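# Plorkell plug-in energy meter

Bought new, used since April. Updated November 12, 2025 after a summer and the start of the heating season.

The Plorkell is a meter that goes between a plug and a wall socket and shows how much electricity the appliance is using. I rent a small flat in Clusesthorpe with electric heating and no smart meter, and after a bill I couldn't account for I wanted to know where the units were going. I paid for mine and have no connection with the firm.

## In the box

The meter, a folded instruction sheet and a spare button cell. The cell keeps the stored readings when the meter is unplugged. Mine came with one already fitted, behind a cover held by a very small crosshead screw. You'll need a proper screwdriver for it, and a knife tip will chew the head, as I found out.

The instruction sheet is printed in grey on white and is hard going. It explains how to set the tariff twice, in two different ways, and only the second one works. Hold SET until the price flashes, let go, then use the arrows. If you keep holding it you wipe the running total.

## Reading it

The display shows watts, then units used, then cost, then hours running, and one button steps through them. The digits are a good size. There's no backlight, and this is my main complaint. Most of my sockets are at skirting level or behind something, so taking a reading means kneeling down with a torch. The contrast also fades if you look from above, which is where your head will be.

You can get round it with a short extension lead, so the meter sits on a worktop or shelf. I did this for the fridge and the television. I wouldn't do it with a heater, and the sheet says not to.

The body is wide. On a double socket it covers part of the second outlet, and a slim plug will go in next to it but a chunky charger won't. Put the meter in the right-hand outlet if you can, as the bulge is mostly on that side.

## What I measured

**Fridge freezer.** I left the meter on it for a fortnight. Watching the watts is no use with a fridge, as the motor comes and goes, so you need the total over several days. Mine used less than I had feared. I'd been ready to blame it and was looking at new ones, so in that sense the meter has already paid for itself.

**Television.** Very little on standby. The meter showed 2 watts and stayed there. I had been getting up to switch it off at the wall every night and have now stopped.

**Dehumidifier.** A Holovko, the upright model with the tank at the back. It was the surprise. It runs far more than I thought, and the humidity setting makes a large difference. Turning the dial back a notch cut the daily use by nearly half and I haven't seen any more damp on the bedroom window. I empty the tank less often too.

**Panel heater.** A Hustov, supplied with the flat. The low setting is marked 500 on the label and the meter agreed closely once it had settled. On the high setting it was a bit under the label. The thermostat is poor. It clicks off late and comes back on early, and over a cold evening it spent most of its time on. So the heater was most of my bill, and a draught strip along the front door has helped more than anything I've done to the dial.

**Washing machine.** Nearly all of the electricity goes in the first part of the cycle, when it's heating the water. After that the drum turns for a long while and uses hardly any. A cool wash came out much cheaper than a warm one, even though the programme runs longer.

## Accuracy

I can't test this properly. My neighbour Mercedes Chávez has an older meter of a different make, and we ran both on the same lamp and then on her slow cooker. The two agreed well enough that I stopped worrying. At very low loads they disagreed more. Hers showed nothing at all for a phone charger and mine flickered between nothing and a small figure. I wouldn't trust either of them for chargers.

## Faults

The display went blank once in August. Taking the button cell out and putting it back cured it, but I lost the stored total for the dehumidifier and had to begin that test again. It hasn't happened since. The guarantee is 2 years and you have to keep the receipt, so I've taped mine inside a kitchen cupboard.

The buttons are stiff and click loudly. The plastic has scratched but nothing has cracked, and it has been dropped on a tiled floor at least once.

There is no app and no way to get the readings off it except by writing them down. I prefer that — I keep a notebook page for each appliance — but if you want graphs you'll want something else, and it will cost more.

## Worth buying?

If you rent, or have old appliances, or have a bill you don't understand, yes. You'll use it a lot for a month and then now and again. It would suit being shared between a few households. I'd take a backlight over the cost display, as the cost is easy enough to work out from the units.

It won't help with anything wired in, such as a cooker, shower or immersion heater, and those may be where the money is going.
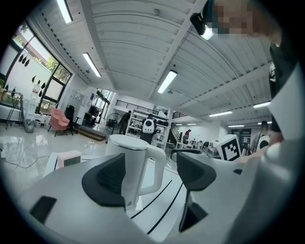
Short, heavy loads are the last thing to mention, as the meter handles them better than I expected. It is rated for 3,000 watts and I haven't gone over that. The watts come up within a second or so of switching on, and the total is worth reading after each use. I tried it with the white kettle with the brushed silver lid, timing each boil by the little pink digital clock I keep next to it. Filling it for one mug used far less than filling it to the top, and I now measure the water in with the mug first.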